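Can a state rep just ignore a petition?

Yetunde Ajayi
posted in Local & State Government

Ok so we collected 1587 signatures in Tillman asking our state rep to vote no on the Fiten road bill. Dropped them at the district office in January. Got a form letter back thanking us for our "interest in transportation." Thats it. Called twice, left messages, nothing. Then the bill goes to committee and the rep votes yes without a word.

Is there any rule that says they have to answer? Or at least read the thing into the record? I typed half those names into a spreadsheet myself so I'm a little mad. 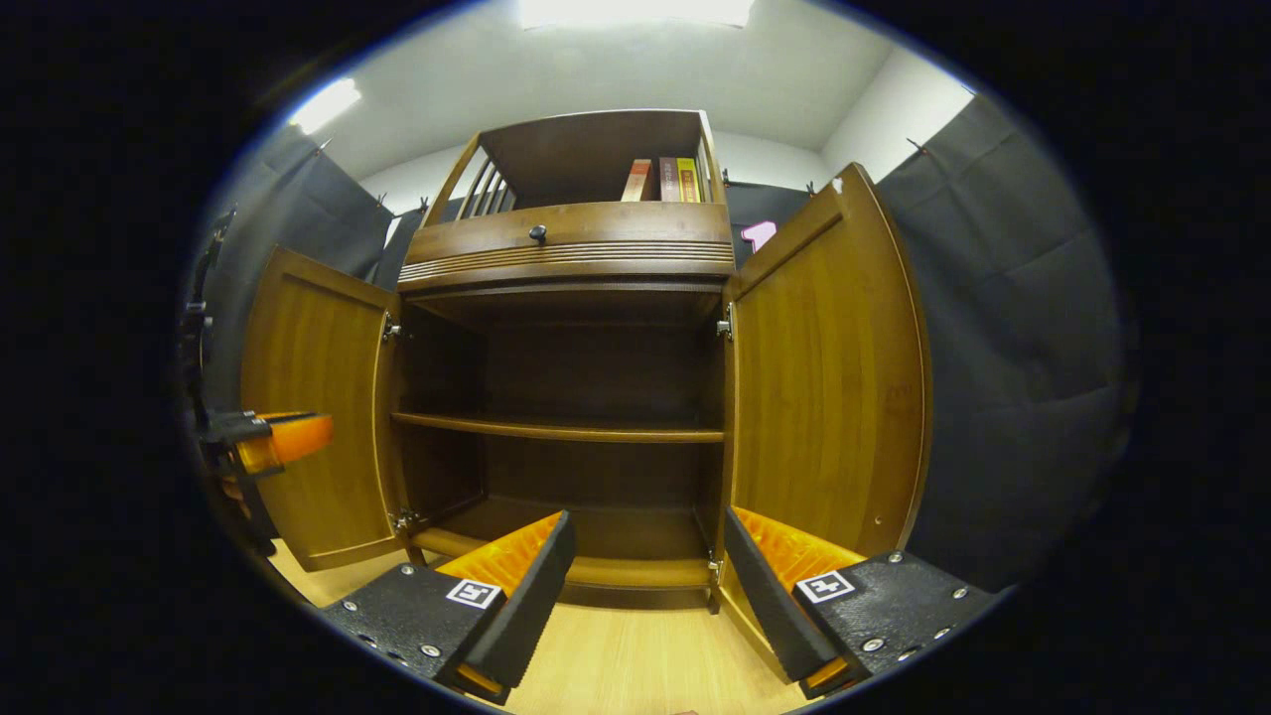 Dramomlow
No rule that I know of. Petition to a legislator is basically a big letter. Different from a ballot petition, where the clerk has to check names and there's a legal number to hit. Yours sounds like the first kind.

What worked for us on the school levy: forget the district office, go to the committee. Most committees take written testimony and it goes in the public file. Keep it to one page. Put the bill number at the top, attach the signatures, ask for a receipt. We had 615 names, way fewer than you, and still got two members to call us back.

Also check how many signers live in the district. Ours dropped to 550 after we took out the out of town people. Staff do look at that.

Kultden
they dont care, vote them out

Yetunde Ajayi
Thanks Dramomlow, did not know about the commitee file. Is it too late if they already voted? It still has to go to the floor.

Dramomlow
Not too late. Send it to every member before the floor vote, and cc the clerk. Ours took 16 days to show up online so dont wait.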